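I keep reading that the Dirar kit plane will cruise at 100 knots on 51 horsepower. Maybe. Brian Massawe repeated it at the Kokcombe fly-in as if he'd timed it himself, and he hasn't sat in one.
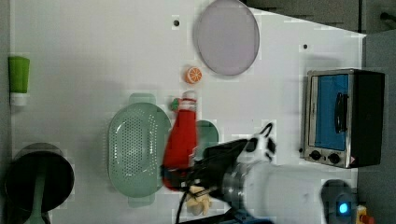

Plate, orange slice, green bottle.

My own two-seater was sold with numbers like that, and after 12 years I still haven't seen them. Show me a loaded airplane on a hot afternoon, with fuel receipts. Until then I'm keeping my deposit.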